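FOR IMMEDIATE RELEASE

6 Aug 2022

Arancibia Catering brings robots to the dish station, and its kitchen crew helps decide what they do

Ustley – Arancibia Catering will start using two-armed robots for dish work in its Ustley kitchen this December, the company announced today. The robots come from Jarnik, a small automation firm in the same town, and the program has been given the name Kutau after the street where the kitchen first opened.

The Ustley kitchen employs 21 people and sends out 1267 meals on a normal working day. All of those meals come back as bowls, cups and plates, and until now every piece has gone through somebody's hands at least twice. Bending over a low dishwasher rack is the part of the job the crew complains about most, and it was the crew who put it at the top of the list when Jarnik asked where to begin.

"I've worked the sink, so I know what your back feels like at the end of a double," said Gisela Leiva, kitchen operations lead at Arancibia. "When we asked people what they'd happily hand over, they had an answer before I'd finished the question! Then they told us what they wanted to keep, and we wrote that down too."

Practice work covers the sink, the drainer and the dishwasher, using everyday kitchen pieces. 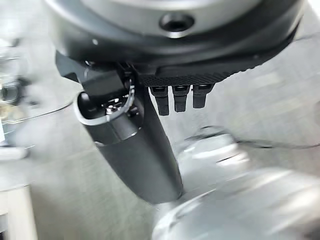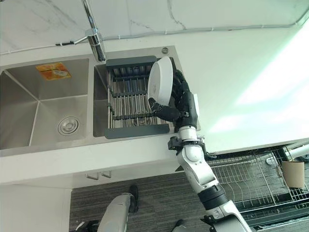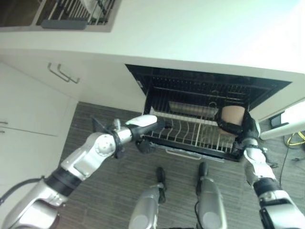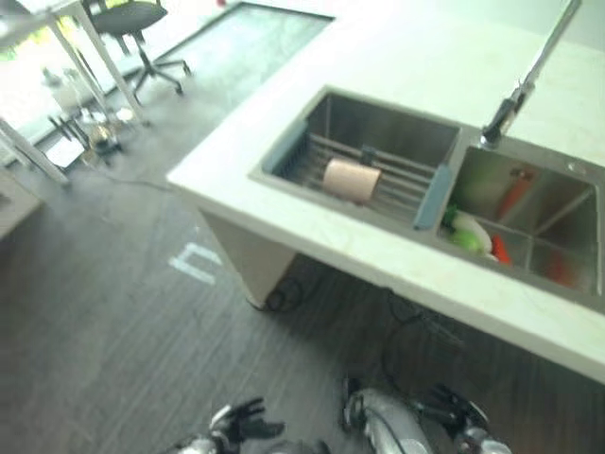 Will anyone at the Ustley kitchen lose a job or hours because of the robots?
All 21 positions stay, and contracted hours stay the same. People who now spend full shifts on dishes will split their time between the dish station, food prep and packing, and they will be trained for the new tasks during paid hours.

The training is already under way. Each member of the dish crew gets 16 hours, half of it on prep and packing and half on working next to the robots: how to stop them, how to lay out a rack so they can manage it, and when to step in and do a piece by hand. Anyone on the crew can stop a robot at any time without asking a supervisor first.

Pay changes as well. Crew members who finish the training move up one pay step, the same step that until now was open only to prep staff.

Jarnik's team has made 308 changes to its handling routines from notes written by the dish crew, many of them on how to hold a bowl and where to set it down. "Some of those notes are three words long and they're the best ones," Leiva said. "People who do this work every day know things about a wet bowl that you won't find in a manual – and I love that they're being asked."

Staff from other Arancibia kitchens are welcome to visit the Ustley dish station once the robots are in place. Visits can be arranged through Gisela Leiva at the Ustley office.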